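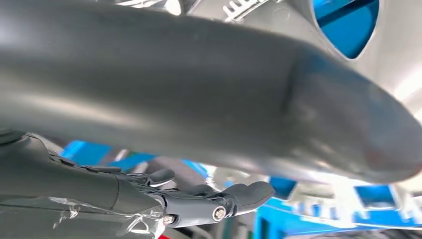 Dark grey, plastic-looking, between matte and satin

Forums > Around the House > Cleaning and Repairs > Sticky rubber coating on old plastic

New posts Search Members Rules Log in

Sticky rubber coating on old plastic, best way to get it off?

wattle_end wrote:
May 5, 2021

I'm after some advice on that soft rubbery coating they used to put on everything. I've been cleaning out the hall cupboard and about half of what's in there has gone tacky. The worst are a Stomance torch, a pair of binoculars and the handle of a D'Amico hair dryer that only gets used when the good one is at my daughter's place. Everything was fine when it went in the cupboard. Now the torch picks up fluff and leaves black on your hands.

I tried dish soap and hot water on the torch and it made no difference except that now there are bits of tea towel stuck to it. I'd like to end up with a plain matte or satin grey finish if there is one under there. I don't want it shiny.

I've read metho, I've read bicarb and I've read talcum powder. Which one do people use?

----

grubscrew wrote:

Metho. Wet a rag, rub, turn the rag over, rub again. It will come off as black goo and you will go through a lot of rags. Old t-shirts are better than paper towel, which falls apart and sticks.

The plastic under it is usually fine. Batteries out of the torch first.

----

paddock_basin wrote:

I'd go with isopropyl over metho if you can get it. Same idea but it doesn't stink the house out. The chemist has it, or the electronics shop sells it in a 1000 mL bottle for a better price. I did a camera grip, a radio and two screwdrivers with mine and there's still plenty left.

Leave the wet rag sitting on the part for a few minutes before you start rubbing. Most people start scrubbing straight away and wear themselves out.

----

mrs_tidewater wrote:

Bicarb and water, made into a paste. No fumes, and I already had it in the pantry. I did the handle of a Brurudar whisk that way and it's been good ever since February. You have to rub for a while but it does come away.

I wouldn't put metho on something you hold near your face.

----

grubscrew wrote:

The metho evaporates. By the time the hair dryer is back in the drawer there's none left on it. Let it dry properly before you plug it in, obviously.

Bicarb is an abrasive. It works by sanding the coating off, and it sands whatever is underneath too. On a matte part you may not notice. On anything glossy you will.

----

mrs_tidewater wrote:

It's a very mild abrasive. People brush their teeth with it. My whisk handle isn't scratched.

----

lowgear_73 wrote:

Both work, I've used both. Bicarb is all right for something small and solid with no electrics in it. I wouldn't use a wet paste on a torch switch or a hair dryer because it gets in the gaps and dries to a white crust that you then have to pick out with a toothpick. I did that to a calculator and the 3 key still crunches.

Binoculars are another matter. Sometimes the rubber on those is a separate sleeve that's been glued on, and if you keep going at it with alcohol you'll soften the glue. Have a look for an edge you can get a fingernail under. If it's a sleeve, I'd leave the solvent alone.

----

wattle_end wrote:

Thanks all. I had a look at the binoculars and there is an edge, near the eyepieces, so I'll leave those for last. They're not too bad, just a bit grabby.

Is there any way of telling whether a thing is coated or whether the plastic itself is just matte? The hair dryer is sticky on the handle but the barrel seems normal and they're the same colour.

----

paddock_basin wrote:

Fingernail test somewhere out of sight. A coating will mark, and on a bad one you'll get a little roll of it under your nail. Bare plastic won't do anything.

You can also look at the seam where the two halves of the moulding meet. On bare plastic it's usually fairly crisp. A thick coating fills it in a bit, so the line looks soft. That isn't foolproof, because some mouldings have a soft line anyway.

The barrel on yours is probably uncoated. They tended to do the grips only.

----

quillback wrote:

Has anyone had luck with talc? My mother dusts everything with it. She has a remote that's been living in a sandwich bag of baby powder for as long as I can remember.

----

lowgear_73 wrote:

Talc stops it feeling sticky for a week or so. The coating is still breaking down under it. And then when you do decide to strip it you've got talc mixed into the goo. I'd only use it on something you can't strip, like a sleeve.

----

quillback wrote:

That sounds about right. She re-powders it fairly often.

----

grubscrew wrote:

Don't use acetone, by the way, in case anyone turns up and suggests it. Nail polish remover is often the same thing. It will take the coating off and then it will take the plastic off. I ruined a drill case that way.

Same goes for petrol and thinners.

----

norfolk_shed wrote:

Acetone is fine if you know what plastic you've got. I've used it on nylon with no trouble at all.

----

grubscrew wrote:

And how many people cleaning out the hall cupboard know what plastic they've got? Most appliance housings are ABS and it melts ABS.

----

norfolk_shed wrote:

It's often moulded on the inside of the part if you can get it open. But fair enough, I wouldn't tell a beginner to do it.

What I would say is that nobody has mentioned eucalyptus oil. It's good on the last smears after the alcohol has done most of the work. Small amount on a cloth, then wash off with soapy water. Don't leave it sitting on there because it can dull some plastics too.

----

mrs_tidewater wrote:

I use eucalyptus for sticker residue. Hadn't thought of it for this.

----

wattle_end wrote:

Update on the torch. I went with isopropyl since the chemist was on the way home. Left a wet rag wrapped around it while I had a cup of tea, then rubbed. Most of it came off in the first go. The grooves near the switch were slow and I ended up using an old toothbrush. It went through one pillowcase, cut up.

Underneath it's a dark grey, fairly matte, which is what I was hoping for. There's one patch near the end that's come up shinier than the rest. Did I rub too hard there, or was it like that?

----

lowgear_73 wrote:

Could be either. A patch where your thumb goes is often polished from years of use, but through a coating I wouldn't expect it. More likely you rubbed that part more than the rest. Or there's a thin film of the coating left around it and the shiny bit is the true finish. Do another pass with a clean rag and see if the colour comes off on it.

Look at it under a different light as well. Dark grey satin plastic looks silvery on top and nearly black underneath with a lamp over it, and it'll pick up colour from whatever's nearby. I've chased "patches" that were the kitchen curtain.

----

wattle_end wrote:

Clean rag came up grey again, so there was still some on there. It's more even now. I'll call it done.

Did the hair dryer handle straight after. Much easier, smooth and no grooves. It lost the printing on the switch though, so I've put a dab of nail polish where "off" is.

----

paddock_basin wrote:

Should have warned you about the printing. It's usually printed on top of the coating so it comes off with it. If there's anything you need to keep, like a model number, take a photo or write it down first.

----

tin_roof_tess wrote:

Can I jump in with a related one? I have a Taltetti suitcase with a coated handle that's gone the same way. The fabric around it is light beige. If I use alcohol on the handle, is the black going to run into the fabric?

----

norfolk_shed wrote:

Yes, very likely. Can the handle be unscrewed? Most of them have a couple of screws inside the lining.

----

tin_roof_tess wrote:

I had a look and there's a zip in the lining but the handle is riveted.

----

paddock_basin wrote:

Then mask it. Plastic wrap over the fabric, masking tape along the edge, and keep the rag damp, not dripping. Work from the edges in to the middle.

----

mrs_tidewater wrote:

Or wrap the handle in cloth tape and leave it as it is. I've done that with a shopping trolley and it's comfortable to hold.

----

grubscrew wrote:

The goo will come through the tape in summer.

----

mrs_tidewater wrote:

It hasn't on mine.

----

tin_roof_tess wrote:

I'll try the masking first and keep the tape for if I make a mess of it. Thank you both.

----

quillback wrote:

Does storing things differently help? I'd rather not do this with everything I own.

----

lowgear_73 wrote:

A bit. Heat and damp both speed it up, so the roof space and the laundry are the worst spots. Don't store coated things in sealed plastic bags or pressed up against each other. But it goes eventually whatever you do. I don't buy anything with that finish now if there's a plain one on the shelf.

----

wattle_end wrote:

The hall cupboard backs onto the hot water system, which would explain a fair bit. I've moved the binoculars to the bedroom. I'll have a go at them with talc for the time being and leave the glue alone.

Thread viewed 344 times

Contact us | Copyright Around the House Forums | Back to top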